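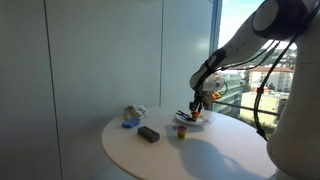
La table ronde, côté fenêtre.

Carnets de pluie de Flendale
Fichier LISEZ-MOI, version du 2022-10-22

Bonjour et bienvenue ! Ce dépôt contient la transcription de quatre carnets de relevés de pluie tenus à la main à Flendale, plus quelques feuilles volantes de Zarwood que j'ai rangées à part. J'ai commencé pour m'occuper les soirs d'hiver, et puis je me suis prise au jeu (les gens qui ont déjà déchiffré un « 7 » qui ressemble à un « 1 » comprendront).

Les carnets viennent du grenier de ma tante. Elle les avait gardés avec les catalogues de graines, dans une valise qui sent encore la naphtaline. Une ligne par jour, en principe : la hauteur d'eau, parfois le vent, et très souvent une remarque sur les haricots. J'ai tout gardé, haricots compris.

Ce qu'il y a dedans

Il y a 178 pages en tout, dont 133 sont transcrites et relues. Les autres attendent, soit parce que l'encre a bavé, soit parce que je n'ai pas eu le courage. Elles figurent quand même dans la liste, avec le statut « à faire ».

pluie.csv : les relevés, une ligne par jour
remarques.csv : le texte libre, relié au relevé par l'identifiant du jour
pages.csv : la liste des pages et leur statut
zarwood.csv : les feuilles volantes, même format que pluie.csv mais à ne pas mélanger

Les fichiers sont en UTF-8, avec le point-virgule comme séparateur et la virgule pour les décimales. Oui, je sais. Si votre logiciel n'aime pas ça, le script omar.py (à la racine du dépôt) convertit tout en version à l'anglaise. Il s'appelle Omar parce que c'était le nom du chat, il n'y a rien à chercher de plus.

Les colonnes de pluie.csv

jour : la date telle que je la comprends, année-mois-jour
hauteur_mm : la hauteur d'eau en millimètres, vide si rien n'est noté
trace : « oui » quand le carnet dit « quelques gouttes » ou « bruine »
doute : 0, 1 ou 2 selon ma confiance dans la lecture
page : le numéro de la page, à retrouver dans pages.csv
relecture : les initiales de la personne qui a relu

Attention au vide ! Une case vide ne veut pas dire zéro. Quand il n'a pas plu, le carnet porte un petit trait et j'ai mis 0. Quand il n'y a vraiment rien, c'est que le jour a été sauté, et on n'en sait pas plus. Si vous faites des moyennes, pensez-y avant, pas après — je me suis fait avoir la première fois et septembre me paraissait désertique.
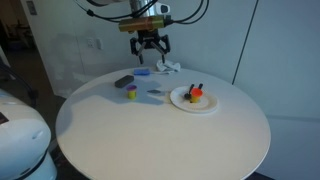
La table ronde blanche, avec le mur du fond.

Comment j'ai transcrit

Je lis une page entière sans rien taper, juste pour me faire l'œil, puis je saisis ligne par ligne. Noman Sandhu relit ensuite sans voir ma version, et on compare. Quand on n'est pas d'accord, on regarde à la loupe, et si ça ne suffit pas la valeur reçoit un doute de 2. Rafia Rajput s'est chargée des feuilles de Zarwood, qui sont d'une autre main et, à mon avis, bien plus pénibles à lire (les virgules y flottent n'importe où).

J'ai respecté l'orthographe des remarques, fautes et abréviations comprises. « Pl. ft. » veut dire pluie forte. « Fig. » ne désigne pas le fruit mais Figueroa, la quincaillerie où le pluviomètre avait été acheté, et qui revient chaque fois qu'il fallait changer l'entonnoir. J'ai mis longtemps à le comprendre, et j'avais déjà écrit tout un paragraphe sur la récolte des figues !

Ce qui cloche

Le pluviomètre a changé de place au moins une fois. Une remarque parle de « l'ancien coin, sous le noyer », et un noyer au-dessus d'un pluviomètre, ça n'arrange pas les chiffres. Je n'ai rien corrigé.

L'instrument était gradué jusqu'à 100 mm. Les jours de gros orage, on trouve parfois « plein » à la place d'un nombre. J'ai alors mis 100 dans hauteur_mm et un doute de 2, et le mot d'origine est dans les remarques. À prendre comme un minimum, donc.

L'heure du relevé n'est presque jamais écrite. Le matin, je suppose, vu le nombre de fois où il est question de café. Évitez de comparer au jour près avec une autre station.

Réutiliser les données

Servez-vous ! Les tableaux sont sous licence CC BY 4.0, citez simplement « Carnets de pluie de Flendale » et la version. Ça conviendra pour un cours, un graphique, un peu d'histoire locale ou un exercice de nettoyage de données. Pour une étude climatique sérieuse, lisez d'abord la partie d'au-dessus deux fois.

Si vous trouvez une erreur, ouvrez un ticket avec le numéro de page et la valeur que vous lisez, vous. Je réponds lentement mais je réponds. Le prochain morceau prévu, ce sont les pages bavées du troisième carnet, et après j'aimerais faire un petit lexique des abréviations.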